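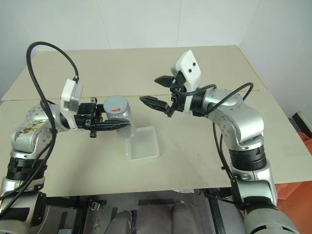
Kirkivance Target Maturity Bond Fund 2044
Investor shares

Fund overview

The Kirkivance Target Maturity Bond Fund 2044 holds investment-grade corporate and government bonds that come due in or near 2044. When the bonds have matured, the fund closes and pays out what it holds to shareholders. It is meant for people who have a date in mind for their money and want interest income until then.

Most bond funds have no end date. The manager sells bonds as they get close to maturity and buys longer ones, so the fund stays about as sensitive to interest rates as it was on day one. This fund works on a calendar. Its bonds get shorter each year, and the share price should move less with interest rates as the final year gets closer. Prices can still fall in any year, including the last one.

How the fund invests

The fund buys bonds in US dollars only. At least half of the portfolio is in corporate bonds rated investment grade when bought. The rest is in Treasury and agency debt, with a small cash balance for redemptions. The fund doesn't buy convertible bonds, preferred stock or loans. It doesn't borrow to invest.

No single company may make up more than 2 percent of the portfolio at the time of purchase. If a bond is downgraded below investment grade, the manager may keep it or sell it. There is no rule forcing a sale. Forced sales tend to happen at bad prices, and the manager would sooner decide case by case.

Bonds that are called early are replaced with bonds of similar maturity while the fund is still in its main phase. During the final 12 months, cash from maturing bonds goes into Treasury bills. Yield usually drops in that period, and shareholders who want to move on early may do so at the daily price.

The manager

The fund is managed by Orlando Chávez and the fixed income team at Kirkivance. Mr. Chávez has run the firm's target maturity funds since the first of them opened. He came to Kirkivance from the bond desk at Borko, where he traded utility and railroad debt. The team does its own credit work on every company it holds and meets each Friday to go over the watch list.

Income and distributions

Interest is paid out monthly, after expenses. You can take the payment in cash or put it back into more shares at no charge. The amount changes from month to month with the bonds held and with the number of shares outstanding. It isn't a fixed coupon, and the fund doesn't promise any level of income.

Capital gains, if there are any, are paid once a year in December. A fund that mostly holds bonds to maturity doesn't tend to have large gains, but heavy redemptions can force sales and create them.

Buying and selling shares

Minimum first purchase: $500
Minimum later purchase: none with automatic investment
Sales charge: none
Redemption fee: none
Pricing: once each business day, at 4 p.m. Eastern time
Distributions: monthly
Final year: 2044

Orders received in good order before 4 p.m. get that day's price. Orders received later get the price of the next business day. Proceeds from a sale are normally sent within 2 business days.

Shares can be bought directly from Kirkivance or through a brokerage account. Meireles and Kema both carry the fund on their platforms. A broker may have its own minimum or charge its own fee – check with them before placing an order.

The fund may be held in a regular taxable account, a traditional or Roth IRA, or a workplace plan that offers it. Trust and custodial accounts need an extra form, available from the service desk.

What happens in 2044

The board will announce the closing date in advance and shareholders will get a notice by mail or email. New purchases stop in September of the final year. Existing shareholders can go on reinvesting distributions until the closing date. After that, the fund converts what's left to cash and sends each shareholder a final payment based on the number of shares held.

There is no guaranteed payout amount. The final payment may be more or less than you put in. It depends on the price you paid, defaults along the way, bonds called early and the rates at which cash was reinvested. In a taxable account the final payment is treated as a sale of your shares, and you may owe tax or have a loss to report.

If you hold the fund in an IRA, the cash stays in the account until you tell us where to move it.

Main risks

Interest rate risk. Bond prices drop when rates go up. The risk is highest in the early years, when the bonds have a long time to run. A sharp rise in rates could cause a large loss for someone who sells in the first several years.

Credit risk. A company may miss payments or default. Even without a default, a downgrade can push the price of its bonds down.

Call risk. Companies often pay off bonds early when rates are low. The fund then has to reinvest at lower yields.

Inflation risk. The fund's bonds pay fixed interest. Over a long holding period, rising prices can eat up much of that income. The fund holds no inflation-linked bonds.

Liquidity risk. Some corporate bonds trade rarely. In a stressed market the fund may have to accept a low price to raise cash.

Who it may suit

The fund may suit an investor who expects to need money in or near 2044, for retirement spending or a known expense, and who can leave the investment alone when prices drop. Some shareholders own several of our target maturity funds with different end years and use each payout as it arrives – a bond ladder, without having to pick the bonds.

It's a poor fit for emergency savings or for money you'll need in the next few years. Our short-term bond fund and money market fund are built for that.

Documents and contact

The prospectus, the latest shareholder report and the full list of holdings can be downloaded from the documents tab. Paper copies are free. Holdings are updated after the end of each month.

To open an account, use the online form or call the service desk between 8 a.m. and 6 p.m. Eastern time on business days. Have your Social Security number and bank details ready. Transfers from another firm need a recent statement from that firm, and the other firm may ask for a signed form as well.

Shares of the fund are not bank deposits and are not insured by the FDIC or any other government agency. You can lose money. Read the prospectus before you invest.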